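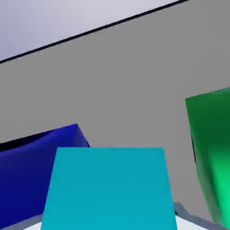
Workshop Tips: Block Sorting and Stacking Cells, Simulated and Real

These notes cover small pick-and-place setups of the kind people run in a garage or a spare room: a bench arm, a few colored cubes, and a simulator on the computer next to it. They apply to the Camska bench arm and the Galli arm. Most of them carry over to other machines of that size. Safety items come first. Do those before you read the rest.

Before power

Bolt or clamp the arm base to the bench. Suction feet let go.

Mark the full reach of the arm on the bench top with tape, then mark a second line 200 mm outside it. Mugs, phones and elbows stay outside the second line while the motors are live.

Put the stop button where you can hit it with the hand you are not using on the keyboard. Test it at the start of each session with the arm moving slowly. A stop button that only pauses the script does not count. It must cut drive power to the motors. Remember that an arm without brakes will drop when power goes, so keep fingers out from under it and test with the arm low.

Tie back hair, take off lanyards, roll up loose sleeves.

No children or pets in the room during automatic runs. Slow manual jogging with an adult at the stop button is a separate case, and each household can set its own rule for it. Write the rule down.

Cubes

Use one size per task. Mixed sizes are a different task and need their own grip settings.

Pick colors that stay apart under your worst lighting, including the shaded faces. Blue and cyan are the usual trouble pair. A deep blue face in shade and a cyan face in full light are easy to tell apart, but under a weak desk lamp the two can drift close enough to fool a simple threshold. Green is safer on its own, although a strongly shaded green cube can run from dark forest at one edge to nearly mint at the other. Set the threshold on hue and leave brightness wide.

Painted wood cubes chip at the corners. Sand lightly and repaint, or retire them. A chipped corner changes how the cube sits in the fingers.

Wipe cubes and finger pads with a dry cloth before each session. Do not use furniture polish on anything the gripper has to hold.

Simulated scenes

A simulator is a good place to make mistakes, and it should be kept to the same standard as the bench.

Match the size and weight of the cubes to the real ones. Weigh a real cube on a kitchen scale. Default friction values are usually too generous, so lower them until a badly placed grip slips.

A plain gray surface is fine for early work. Flat shading with no texture keeps the picture simple and makes it easy to see whether the fault is in the detection or in the motion. Add wood grain, glare and clutter later, one at a time, and rerun the same starting layouts after each change.

Check what the camera sees with the cubes at the limits of the work area. A close or steeply tilted camera will lose part of a cube at the border of the view, and one cube will partly hide another. Both cases belong in the test set. If the script estimates a cube's center from the visible patch of color, a half-hidden cube gives a center that is off to one side, and the gripper comes down on the edge. Set the script to refuse a pick when too little of the cube is in view, then move the camera and look again.

Fix the random seed when chasing a fault. Free it again when testing.

Run names should be numbers, with the settings file saved beside the results. "Final," "final new" and "good one" are no use a month later. Liam Crabtree keeps the shared log for the Ralside group and will send back any entry without a settings file. His last long batch came to 1,047 simulated picks on one layout set, and every dropped cube in it can be replayed from the log.

Going from screen to bench

Follow this order.

Run the script in simulation with the exact file you plan to load on the arm. Do not edit it in between.

Run it on the arm with no cubes and the speed at the lowest setting. Watch the wrist and the cable.

Run it with one cube. Then 2, then 3.

Raise the speed last. If anything is changed in the script, start over from the first step. Jordan Inskip argues that a color change does not require the full restart. The group rule is that it does, and the rule stands.

Cables

Leave a loop at each joint large enough for the full turn of that joint. Fasten with cloth tape or hook-and-loop strips. Zip ties are acceptable on fixed parts only, trimmed flush so they do not scratch.

The Brovura camera mount puts the cable on the outside of the wrist. Route it back along the upper link and check it for flat spots each June, or sooner if the picture drops out.

Shutting down

Park the arm in its rest position, cut drive power, then close the software.

Put cubes in a lidded box. Cubes left out on the bench get knocked into the work area and picked up by the next person's first run.

Note any stops, slips or odd noises in the log before leaving. One line is enough. Include the run number.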